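Skip to content
Search or jump to... Search this repo
Watch 13 Fork 3 Star 61

Starklow — lyrics and credits for small-label dance singles

README

Quick and dirty readme, will tidy when theres time.

What is in here

Starklow is a set of 700 song records. One record = one single, or one album cut that got played enough to count. Mostly dancehall, soca, afropop, a bit of club rap. All from small labels and home studios, the stuff that never had a booklet and never got its credits typed up right anywhere.

Each record has the title, the lead artist, guests, producer, studio if known, language(s) sung, rough tempo band, hook text (short, see Rights), and a theme tag. No audio. Please stop asking for audio.

Why

Started as a spreadsheet for a radio show, Warnach, late slot. Kept getting guest names wrong on air. People called in. Then Kenneth Pringle had his own list for the Plinder nights and the two lists disagreed on nearly everything, so we merged them and fought it out line by line. The merge is what you are looking at.

Files

songs.csv — main table, one row per song
people.csv — singers, writers, producers, with known spellings
hooks.csv — hook text and who typed it
themes.txt — the tag list, plain text
CHANGES — what moved since last time
old/ — don't use, kept for the two people who still link to it

Everything is UTF-8, comma separated, quotes around anything with a comma in it. If Excel eats your accents thats Excel.

Columns in songs.csv

song_id — never reused, gaps are fine
title — as on the release, not as on the upload
title_alt — as on the upload, shouting and emojis taken out
lead — person_id
guests — person_ids split by a semicolon, in order of first vocal
producer — person_id, can be blank
studio — free text, messy
lang — two or three letter codes, more than one allowed
tempo — slow / mid / fast / very fast
theme — from themes.txt, max three
release_month — month only, year is in its own column
release_year — blank if we don't trust it
source — sleeve, artist, producer, radio log, upload, guess

Yes "guess" is a real value. Filter it out if you need clean data. Credits only, we never guess hooks.

Guests and groups

Biggest headache by far. A singer leaves a group, drops a solo, brings two old group mates in on the chorus, and the upload says "feat." the whole group. We credit the voices you can hear and put the group in the notes. If the producer does ad-libs he is a guest as well as the producer. If its only a tag at the start ("yeah, Cowie on the riddim") thats a producer tag and not a guest.

Deejay names change. people.csv keeps every spelling we have met, the first one is the one the artist uses now. Some want the old name gone completely and in that case it is gone, just ask.

Riddims

Same backing, ten different singers. Each voicing gets its own row and they share a riddim_id. Riddim names are from the producer where we could reach him, otherwise from the radio log. Cowie put out two riddims under one name, a year apart. They are cowie_a and cowie_b and no we are not renaming them.

Theme tags

love, breakup, bragging, party, money, church, politics, home, grief, raunchy, dance-instruction, other

Raunchy got argued over a lot. Rule is now: if the radio version had to change words, its raunchy. If it just winks at you, its party. Double meanings get both. Dance-instruction means the lyrics tell you what to do with your feet or your waist. Half the set, feels like.

Checking

Two people type each hook seperately, third person settles it. Hooks in a language that none of us speak went to someone who does, their initials are in the typed_by column. 50 records got pulled for a full recheck in January against sleeves and studio notes. Worst column was studio, best was lead. Producer was in between and most of the misses were blank ones, which I can live with.

Known problems

Coverage leans to what Warnach played, so late night stuff. Very little gospel. Women producers are under-credited, partly the scene, partly us trusting sleeves too much. Ladan Moradi is going through people.csv on this, send her corrections.
Tempo was done by ear. Double-time tracks are all over the place.
Anything from the tapes has no year.
Remixes are linked to the original only if the title says remix.

Good for: credits lookups, name matching, spelling work, arguing in the car. Bad for: royalty claims, charts, "top" anything. Somebody ran it as a popularity list once — please don't. 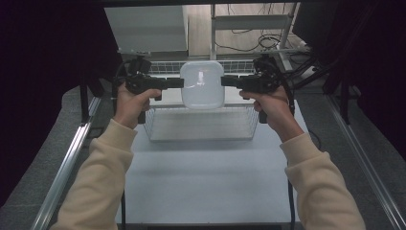

Ladan Moradi: the guests column is still wrong for the posse cuts. Order of first vocal sounds fine till you get a track with six of them all shouting over the intro. Who is first? I would go by first full verse and put the intro people in notes. Also please split writer out of producer, half these choruses were written by the singer and the producer gets the only credit line.

Fair. Splitting writer is on the list for the next version. First full verse I'm less sure about, some of the best guests only ever do a chorus. For now intro shouting doesn't count, first sung or chatted line does. Posse cuts are being redone by hand.

Rights

Hooks are kept to a couple of lines, for matching and study. Full lyrics belong to whoever wrote them and we don't have them here. Table itself is free to use, say where you got it. If its your song and you want a line out, write and its out in the next push, no argument.

Adding songs

One song per request. Fill in source, really. No source, I put "guess" and you get to be annoyed. Don't sort the file, it wrecks the diff. Don't fix other peoples spelling in the same request as your song.

Needed most: the Plinder nights before the room moved, anything on cassette with writing on it, B sides.

To do

— writer column
— posse cuts
— merge the duplicate riddim names
— tempo again, with a counter this time
— a proper changes file, the current one is mostly me saying "fixes"

How to cite

Starklow song records, Pringle and Moradi, plus version number from the top of CHANGES.

4 comments 13 shares
Back to top
© Starklow records. Contact: open an issue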